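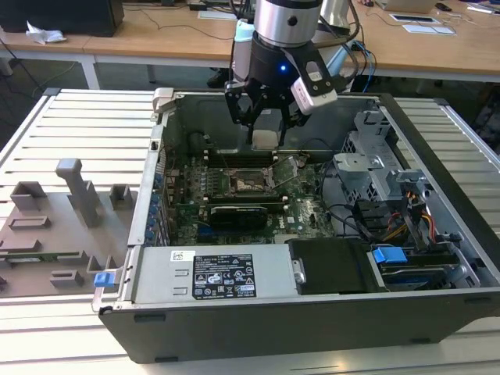
Vindwood Refurb Notes: what is in this dataset

Vindwood is a set of 300 written records about used desktop computers, one record per machine. Each record says what the seller claimed, what we found when we opened the case, and what it cost to get the thing to a state we would put on a desk. It is plain CSV plus a folder of free-text notes. There is no model, no score and no leaderboard, and we would rather you did not make one.

Why it exists

"Refurbished" is a word with almost no content. Sellers use it for a machine that got new thermal paste and a fresh drive, and they use it for a machine that got wiped with a damp cloth. We wanted to know how often the listing matched the box. Most published claims on this come from people who sell the boxes, so we wrote down our own.

Where the machines came from

Three sources: Plurholm (an office clearance outlet), Toom (an online reseller), and a pile of single purchases from local ads. The Plurholm machines came on pallets and we did not get to choose. The Toom machines we picked ourselves, which means our taste is baked into that part. Do not compare the two as if they were drawn the same way.

Files

machines.csv – one row per machine
claims.csv – seller's wording, copied as written, typos included
parts.csv – parts removed, added or swapped, with price paid
notes/ – one text file per machine, quality varies a lot

Main columns in machines.csv

machine_id – ours, not the maker's serial number
source – plurholm, toom or local
claimed_ram, found_ram – in gigabytes
claimed_drive_hours, found_drive_hours – often blank on the claimed side, draw your own conclusions
boots_on_arrival – yes, no, or sometimes
grade_seller, grade_ours – see below

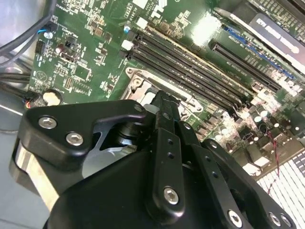

Grades are the weakest part of the whole thing. Sellers use letters, and the letters mean whatever the seller needs them to mean that month. Our own grade runs from 1 to 5 and was given by whoever had the machine open. When we regraded 56 machines without looking at the first grade, 11 of them moved by a full step or more. Treat grade_ours as an opinion with a number attached.

Drive hours are better, but they come from the drive's own report. Those counters can be reset. We flagged 2 machines where the hours made no sense next to the wear, and there may be others we missed.

What we would not use this for

Ranking sellers. Guessing how long a given model will last. Any claim about energy saved or waste avoided – we did not measure either, and people who quote such figures for a used PC should be asked where they got them.

Prices

Prices are what we paid, without shipping. They were out of date by the time we typed them in. Memory prices in particular jumped around during the work, so a repair that looks silly in parts.csv may have made sense the week it was done.

Cleaning

Serial numbers, asset tags and former owners' names were taken out. Drives were wiped before any test was logged, and nothing from them was kept. The conversion script is called Grenuto and lives in tools/. It drops rows with a missing machine_id and prints a warning, which you should read.

Known problems

Notes written before May use an older template and skip the power supply section.
"No fault found" in the notes sometimes means nobody looked very hard.
The local purchases lean toward big towers, and small office boxes are thin on the ground.

License and changes

Free to reuse with credit. If you find an error, open an issue with the machine_id and the column. Fixes go into the next version – old versions stay up, mistakes and all.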